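Course handout, unit 7: Sorting into totes
Instructor: Edem Ankrah

## 1. Scope

This unit covers the transfer of mixed small goods between open totes on a flat work surface. Labeling and shelving are treated in the next unit. Students should already have read the Plorkon storage notes, sections 2 and 3.

Terms used below: the *source* is the tote that holds goods at the start of a task; the *target* is the tote that receives them. Color has no fixed meaning. Red may be source or target, depending on the task sheet.
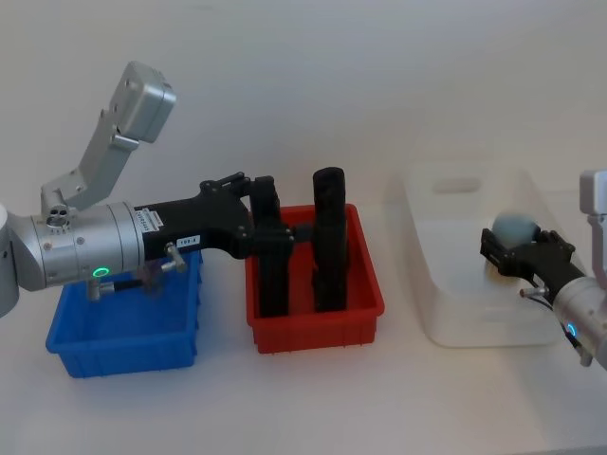
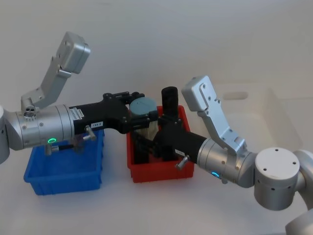 ## 2. Tote geometry

Flared walls allow empty totes to nest. They also make the floor of a tote smaller than its opening, so a layout planned from the rim dimensions will not fit at the bottom. Measure the floor.

Wall height governs access. In a shallow tote most items can be taken from the side or from above. In a deeper one, a vertical approach is usually the only one available, and items standing against a wall must be tilted inward before lifting.

## 3. Order of removal

1. Items lying on top of others.
2. Tall items that lean.
3. Round items and lids, which roll once their neighbors are gone.
4. Flat items on the floor of the tote.

Do not pull an item out from under another. If two items are wedged, move the upper one first, even if it belongs in a later step.

## 4. Spacing

Leave a gap between adjacent totes. Rims that touch catch on each other when one tote is lifted. Keep both totes square to the table edge.

## 5. Worked figures

The Yaman exercise set lists 2,000 transfers, of which 974 start from a full tote. Use these two values in problem 2. Compute the share of full-tote starts and state it to one decimal place.

Problem 3 uses the Stuser layout sheet. Bring a printed copy.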